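Draft house rules for randomized sim scenes -- comments wanted before we freeze the text
Gerkalach Forum > Simulation > Good practice

niilo_h
Hello all, and a special hello to the people who joined over the summer and have been so patient with our half-written wiki. I promised back in August that I'd put the rules for randomized scenes into one place, and I've finally sat down with a very large pot of tea and done it.
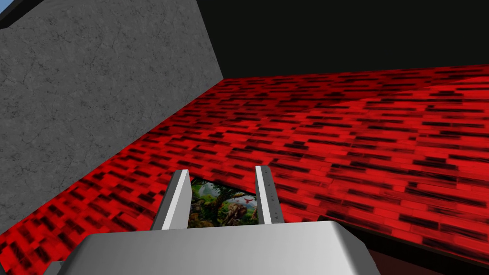 What follows is meant for anyone who builds or runs evaluation scenes for the Merkeck set, and I'd love it if you would read it the way you'd read a lease, meaning slowly and with some suspicion. I have tried to write down what we already do on our good days. Where I've made something up, I say so.

1. Every evaluation set has a fixed seed list, checked in before the first run. If the list changes, the set gets a new name. No "v2 final" please, I have been guilty of this myself and I still can't tell two of my own sets apart.

2. Looks and physics are randomized separately and reported separately. Surface textures, backgrounds and lights go under looks. Friction, mass, gripper closing force and delays go under physics.

3. No episode is dropped after its result is known. If the simulator crashes, it's logged as a crash and counted in its own column.

4. A person looks over a sample of the starting views before the set is frozen. I've proposed 5 views out of every batch (this is the made-up part).

5. The wrist view is saved at the first step of every episode, full size, and kept for as long as the results are quoted anywhere.

Please pull it apart. I'm fond of it but I'm not married to it.
-- Niilo Harju

elsa.pitkanen
Thank you for doing this, Niilo! I've wanted number 3 in writing for ages. When I started here I inherited a results table with 700 episodes in the heading and 3,736 in the log folder, and it took me the better part of a week to work out that the folder had several sets poured into it and the heading only meant one of them. There wasn't anything shady about it, people were just in a hurry and meant to tidy up later, the way one does. But if the seed list had been checked in I'd have had my answer before lunch.

My one grumble is number 4. I don't think we should look at the starting views before freezing, or at least we shouldn't be allowed to do anything about what we see. I know what happens when I look. I see a floor in screaming red brick and a wall of cracked concrete next to it, and some part of me says "oh, that's a bit much, let's reroll that one," and there goes the randomness. The set ends up being randomized over whatever Elsa finds pleasant in the morning.

ktj_malik
I'll disagree with Elsa here, with affection. I maintain the Malik scene packs and I look at every batch before it goes out, and I'd feel very uneasy if I stopped. A strange texture is fine by me. Strange textures are what we ordered! What I'm looking for is breakage. Target object spawned inside a wall, gripper starting below the surface it's meant to work on, light level at zero. Last spring I pulled 152 scenes out of one pack where the target had been placed outside the arm's reach, and no policy on earth could have solved those. If they had stayed in, everybody's scores would have sagged by the same amount and we'd have blamed the poor policies.

So I would keep number 4, and I'd go further than 5 views per batch. Mine take a minute each. Put the kettle on and look at all of them.
-- Kalevi Jääskeläinen

elsa.pitkanen
But Kalevi, you could have caught those 152 with a reach check! That's arithmetic, it doesn't need eyes. I'm all for automatic checks before freezing, as many as you like, with the thresholds written down where everyone can read them. It's the eyes I don't trust, mine first of all.

ktj_malik
I could have caught them with a reach check if I'd had one. I wrote the reach check after I saw them. That's rather my point, the eyes tell you which check to write next.

hsinyi.tang
Can I come in between you two, because I think you're both describing the same rule and just haven't met in the doorway yet.

We had this very argument over on the Porkum side and what we settled on was: anybody may look, at as many views as they like, but a scene can only be removed by a named check. If you see something broken, you write the check, you run it over the whole batch (the pretty ones as well), and whatever it catches goes. The check and the number it caught are listed next to the results. If you can't put into a check what's wrong with the scene, then the scene stays, however much it hurts your feelings.

It sounds stiff but it has been a pleasant way to work. People stop apologizing for odd scenes and they stop fiddling with them too.

While I have the floor, rule 2 needs one more sentence, please. Niilo puts backgrounds under looks, and mostly I agree. But pictures used as textures are a bit of a special case. If you have a jungle picture with a tree trunk and a little red bird in it, and it lands right between the gripper's fingers in the wrist view, that's a whole lot of edges and depth cues in the very spot where the policy expects to find something to grab. A flat gray in the same place is a different test. I'd still call both of them "looks," but I would like the report to say which kind of texture was used: plain color, repeating pattern, or picture. Otherwise two groups can both write "textures randomized" and mean very different things by it.
-- Hsin-yi

niilo_h
Oh, I like both of these very much. Hsin-yi, would you mind if I stole "removed by a named check" word for word? I'll put your name beside it.

I'm also happy to add the texture kind. My only worry is the bookkeeping, since half our old packs don't record it. I don't want to make a rule that turns every older result into a rule-breaker overnight. Would "required for new sets, recorded as unknown for older ones" be acceptable to people?

jintana_t
Hi everyone, long-time reader, and I hardly ever post, so please be gentle! I'm one of the people who has to write the actual reports from all this, and I wanted to put in a word for number 5, which no one has mentioned yet and which I think might be the most useful of the lot.

Success rates come to me as numbers in a spreadsheet, and when a reader writes back and asks "what did the arm see?" I have nothing to send them unless someone thought to save it. With the first wrist view saved for every episode I can answer in one email. More than once I've found a mix-up that way, too. One set was labeled as having its background randomized and in every single view the background was plain black, all the way through. It may have been a perfectly good set! But the label was wrong and we'd have printed it.

Two small requests. Could the saved view carry the seed in its file name, so that I don't have to match them by time? And could we say in the rule that the view has to be the one the policy was given, at the same crop and the same size, and then the full-size one next to it if people want it? I've been sent lovely big renders that turned out to be from a different viewpoint altogether, and I can't put those beside the results with a clear conscience.
-- Jintana Tanasarn

ktj_malik
Jintana, please post more. Yes to the seed in the name. Yes to the same view the policy got. I'd been saving only the full-size one and feeling virtuous about it, so there's my evening gone.

On Hsin-yi's wording: I can live with it. I'd want one exception, for scenes that crash the loader, because you can't very well run a check on something that won't open.

hsinyi.tang
"Fails to load" is a check! Name it, count it, list it. Same column as Niilo's crashes, or the one beside it, I don't mind which. And steal away, Niilo.

elsa.pitkanen
I'd keep them in two columns. A scene that never opened and a run that fell over halfway are different kinds of trouble, and the second kind might be the policy's doing (we had one that shoved the arm so hard into the table that the solver gave up, and I'd say that counts as a failure for the policy, poor thing). I know this is making Niilo's short list longer.

Otherwise I withdraw my grumble. Look all you like, Kalevi.

niilo_h
I'm so pleased with how this went, thank you. The text as it stands now:

1. Fixed seed list, checked in before the first run. Changed list, new name.

2. Looks and physics randomized and reported separately. For looks, state the texture kind: plain color, repeating pattern or picture. Required for new sets, "unknown" allowed for older ones.

3. No episode dropped after its result is known. Crashes during a run get their own column.

4. Anyone may look at the starting views before freezing. Scenes are removed only by a named check run over the whole batch, and the check and its count are listed. "Fails to load" is one such check.

5. The first wrist view of each episode is saved exactly as the policy received it, seed in the file name. A full-size copy beside it is welcome.

Still open: whether Elsa's table-shoving case is a crash or a failure. I lean toward failure but I'd like to hear from someone who works on the solver before I write it down. I'll leave the thread open until the end of the month.

jintana_t
Could "exactly as the policy received it" say before or after color normalization? I've had both, and the ones after normalization come out looking like soup.

niilo_h
Before. Good catch, adding it now.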